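Brolamik Bathroom Bits: teleoperated packing set

README, last changed 17 May 2020

Hello! If you've got this far you have probably copied the folder off the shared drive and are wondering what's in it. I'm Natalie Dobson, I drove the arm for most of these recordings and I typed up the notes, so blame me for both. Mervyn Fairclough wrote the export scripts and Yung-ching Yip did a good share of the driving once my wrist gave out.

What it is

Recordings of a person moving a robot arm by remote control, sorting and packing bathroom shopping: bottles, toothbrushes, things in bags. There are 500 episodes altogether. We wanted awkward packaging, the sort of stuff you'd have in a carrier bag after a trip to the chemist, and we wanted it done by people who were allowed to dither a bit. If you're after lovely smooth paths between two points, the Ellwood set is a much better bet (and Roy will be pleased you asked).

How we did it

You sit with a hand controller and squeeze the trigger to close the gripper. Let go of the side button and the arm stays put while you get your own arm comfy again. We called this "parking" and you'll see the word all over the notes column. A parked stretch looks like dead time in the joint readings, but please don't trim it without reading the bit on pauses further down!

Each episode starts when the driver presses the pedal and ends when they press it again. I forgot the second press quite a lot in the early days. Mervyn cut those by hand, and the ones he touched have "trimmed" set to yes.

The tasks

There are 4 task names in the index file:

put_in: pick something up off the table and place it in the clear box.

take_out: the same thing backwards. Harder than it sounds with the tall bottles, as you have to lift well clear of the rim before you go sideways.

swap: one item out, a different one in. The driver chooses which, and writes it in the notes.

tidy: items are already in the box and the driver straightens or shifts them. The see-through walls make this a right pain, because from the driver's seat you can easily mistake a reflection for the edge of the thing you want. With the blue bottles standing together in the right-hand half and the toothbrushes still out on the table in their packets, you get shiny plastic in front of shiny plastic, and I found I was steering by the grey cap more than anything else.
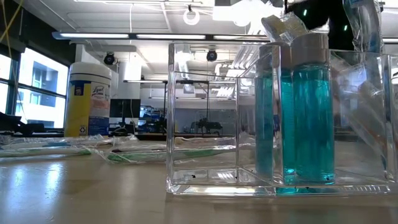

What's in each episode folder

joints.csv has the arm positions and the gripper opening, one row per tick.

controller.csv has what the driver's hand was doing. It's the raw hand movement, before smoothing, so expect wobble.

view.mp4 is the video from the fixed camera.

notes.txt is whatever the driver felt like typing. Yung-ching's are short and useful. Mine wander off.

The two csv files share a clock. The video has its own, and the offset is in the index under "vid_shift". Add it, don't take it away. I got this backwards for a whole afternoon in November.

Pauses and fumbles

We kept both. If a driver closed on nothing, backed off and had another go, the whole lot is in there and "retry" is set to yes. Nearly 100 episodes have at least one retry, and my feeling is that they're the most interesting part of the set. Mitiku Mekonnen tried training with and without them and his write-up is in the Bustis folder, so have a look before you filter anything out.

Known problems

Soft plastic bags and wrappers move about between episodes. We never put them back in exactly the same shape, so don't treat their starting position as fixed.

Daylight comes in through the window and changes from one session to the next. No correction has been done.

There are 23 episodes where the controller dropped out for a moment. They're listed in dropouts.txt and I'd leave them out of training, though they're handy if you're testing how your loader copes with gaps.

Using it

Inside the lab, help yourself. Outside it, ask Roy Lockwood first, as the Grollunwood agreement covers some of the recordings and he knows which. If you find a mislabelled episode, add a line to fixes.txt with the episode number and your initials, and please don't edit the index directly. Mervyn's script rebuilds it and your change will vanish.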